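4. Sweeping Up with the Zulley Long-Handled Set

Your Zulley set comes as two pieces, a broom and a standing dustpan, and both are meant to be used without bending down. Most of us grew up with the short kind and it takes a day or two to stop reaching for the floor. Marjatta Vainio, who wrote the first edition of this guide, used to say she spent a whole February getting her back to believe it. Please be patient with yourself!

Before you begin

Check that both handles are screwed in firmly. Turn each one clockwise until it stops, then give it a little tug. A handle that wobbles will only get looser as you work, and there is nothing more annoying than chasing a broom head across the kitchen.

Note: If you bought the set as a replacement for part number 114, the old handles will not fit the new heads. Please keep the handles and heads together.

4.1 Sweeping a tiled floor

1. Pick up the big things first. Toys, cloths, shoes, anything you would not want in the trash. If there is a child playing in the next room, have a look through the doorway too, as small treasures do travel.

2. Start at the wall farthest from the door and pull toward yourself in short, overlapping strokes. Long strokes feel faster, but they flick the light bits (paper especially) right back where they came from.

3. Follow the grout lines. Crumbs like to settle there, and the tips of the bristles will lift them out if you go along the line first and across it second.

4. Bring everything into one small pile, a comfortable step away from the doorway.

5. Take the dustpan in one hand and the broom in the other, and sweep the pile in with the pan's lip flat on the tile. Paper wads and larger crumbs go first, fine dust last.

Dustpan and broom over the brown tiles, and a look at the ceiling and the bright opening deeper in the room.
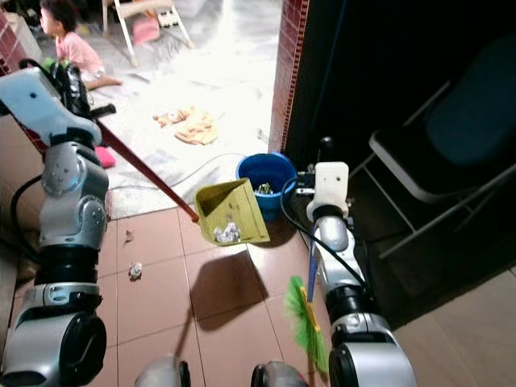
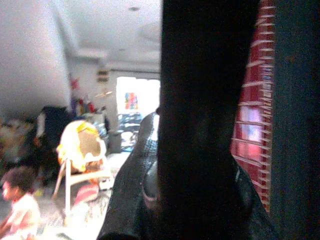 6. Tip the dustpan back a little before you lift it, so that what you have gathered rolls to the rear of the scoop, and carry it level to the trash.

7. Go back for stragglers. There are always one or two — a scrap of paper, a crumb by the wall — and they are much easier to spot once the pile is gone.

Caution: Do not leave the broom or a bucket standing in a doorway when you have finished. Cords on the floor should be moved to one side before you start, and never swept over.

4.2 Looking after the bristles

Rinse the broom head in lukewarm water every 2 weeks or so, shake it well outdoors, and hang it with the bristles down until dry. Standing it on its bristles will bend them, and I am afraid they do not recover.

Revised by Edith Rivadeneyra, November 21, 2020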